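Speaker notes: Segmenting two-handed demos by gripper opening
October lab meeting, 12 minutes plus questions

Slide 1. Title
Say the project name once (Skarkgate) and move on. Most of the room saw the Prudero talk, so skip the history of the handheld tools.

Slide 2. The setup
Two handheld grippers, one per hand, wood tabletop. Head view first, then the view from a gripper.
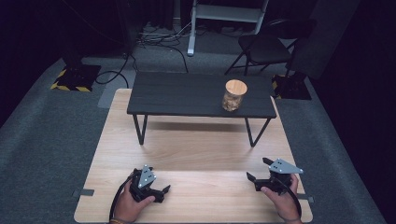
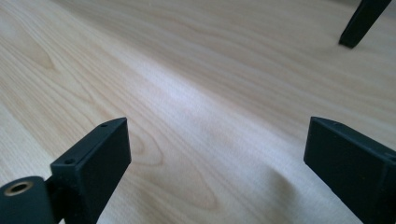
The question for today is where one action ends and the next one starts. Up to now we had people mark the boundaries by hand. It is slow, and two people marking the same recording often disagree by half a second or more.

Slide 3. What we tried
Use the opening width of each gripper as the main signal. Smooth it, find the points where it changes quickly, and treat those as candidate boundaries. Then drop any candidate where the hand is still moving fast, because people adjust their grip on the way to an object and we don't want a cut there.
Say clearly: no images are used in this step. Someone will ask.

Slide 4. Data
835 recordings, both hands in all of them. We held out 58 for testing and marked those by hand twice. The held-out set has 1,771 boundaries after the two markers settled their differences.
Pause here. Let people read the table.

Slide 5. Results
Left panel is the old speed-only method, right panel is ours. Point at the gap between the curves at the tight tolerance. At the loose tolerance they are nearly the same, and I should say so before someone else does.
Most of the gain comes from pick and place. Pouring gets almost nothing, since the gripper stays closed the whole time.

Slide 6. Where it fails
Handing an object from one hand to the other. Both grippers change at nearly the same time and we get two cuts where the markers put one. Merging cuts that are close together fixes this but loses some short actions. Yoo is the script that does the merging. The default window is too wide, so use the setting on the slide.
Second failure: opening and closing an empty gripper. Some people do this while they think. The method counts every one.
Play the clip once. Don't loop it.

Slide 7. Does it help the policy?
Same training code, same number of steps, only the boundaries differ. The policy trained on our cuts did better on the longer tasks. On single picks there was no clear difference. We have only run one seed on the longer tasks, so don't oversell it.

Slide 8. Next
Run the other seeds. Try the method on the Aria recordings, where the clocks on the two hands are less well matched. Ask if anyone has data with a lot of handovers.

Backup slides: smoothing width, marking guide, per-task table.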